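Desk-Reset Automation at Jekivico

Desk-reset automation is the handing over of small office tidying jobs, such as coiling cables and clearing packets, to machines. Jekivico began its program with 28 desks and a good deal of optimism — cables soon took care of the optimism.

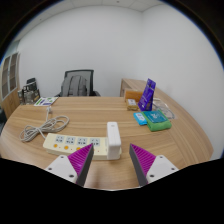
Effects on staff

Cleaners at the Virine office now spend 14 minutes a shift reviewing failed grasps, a duty their job titles have yet to notice. A power strip with its cable in loops remains a standard task.

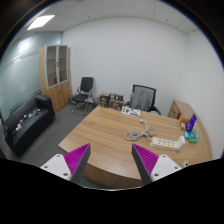
Who handles a failed grasp?
The cleaner on shift, by hand, as before.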